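Search the help pages Go
Filed under: Shared spaces > Storage and layout > Workrooms

One big room, a balcony, and stuff everywhere. How would you zone it?

Posted August 20, 2018 by mezzanine_mouse

Hi all! Long-time reader, first real question. Our group moved into the ground floor of the old Lockyer building this summer and I love it so much. Tall window with trees outside, a balcony level that curves over the main floor, and a smaller office area opening off the side. It's 640 square feet on the main floor, not counting the office part or upstairs, and after four years in a basement in Mandville it feels like a palace.

The trouble is that we unpacked in a hurry and everything stayed wherever it landed. We have a white shelving unit with bins (good), a clothing rack that has somehow become permanent, a whiteboard that leans instead of hanging, a monitor on a stand, a couple of trash bins, a cardboard box on a low cart, and one machine that lives on its own table over by the window side. People come through from the office all day and they cut right across the middle. 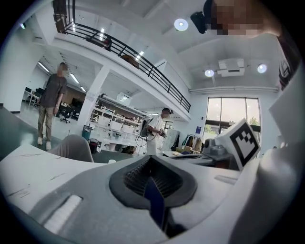
I'd like to keep the middle of the floor clear, because that's where we stand around and try things out, and I don't want to lose the daylight. We can't drill into the white column or the balcony railing (it's in the lease). Budget is $111, left over from the move. Yes, really. Where would you start? And does the clothing rack have to go? Half the group hangs jackets on it and the other half wants it gone by December.

3 answers

Answer from binlabel_fan
Marked helpful by the person who asked

Oh, I'm jealous of that window! You have a great room to work with and I don't think you need to spend much at all.

Start with the walking path. Put two strips of painter's tape on the floor from the office opening to wherever people usually end up, wide enough for two people to pass, and leave it down for a week. Everything inside the tape moves out. We did this at our shop in Traradow and it settled more arguments than any meeting. You may find people don't walk where you think they do, so be ready to pull the tape up and try again.

Then the shelves. Shelving units work so much better when you decide by height:
- hand-to-shoulder level for the things you grab every day
- heavy bins at the bottom
- top shelf for what comes out a few times a year

Label the front of every bin, and put the same label on the shelf edge under it. That second label is the one that matters! Without it the bins wander. A roll of white tape and a fat marker will do fine.

Keep the rack. Jackets have to live somewhere, and if you take it away they'll be on the backs of chairs by lunch. I'd turn it so the narrow end faces the window, which gives you some light back, and then cap the hangers. When the hangers are full, something goes home.

Keep the trash bins side by side wherever you put them. One lonely bin gets everything thrown in it. Put a sign above each one at eye level, with real items from your own room listed on it and no general words like "waste."

For the whiteboard, a cheap floor easel or a pair of rubber feet will stop it sliding. Both fit your budget with money left for tape.

Have fun with it, and please post an after picture!

Answer from oldwarehouse_dan

tape is good. also that low cart. anything on wheels counts as clutter unless it has a parking spot, so tape a rectangle for it and write CART in the rectangle. worked for us

wouldnt put anything tall under the edge of the balcony, makes it dark under there and people upstairs will drop stuff on it

Answer from quiltroom_k

Mine is a quilting room so take this with a grain of salt, but we have the same kind of upstairs overlooking the floor and it's the best planning tool you own. Go up and look down! I sketched our whole layout from up there in one evening, with paper cutouts for the tables, and saw right away that we'd been squeezing past the same corner for months.

I'd put the monitor stand near the shelves and away from the window because of the glare. Before you commit, check it in the morning and again late in the day.

We used the Birnach bins, the stackable ones, and I like them a lot, although the lids are fussy and I've stopped bothering with them. Get one and try it on your shelf before you buy a pile. Mine stuck out past the edge and I had to turn every one of them sideways.

Was this page useful? 879 people have viewed this question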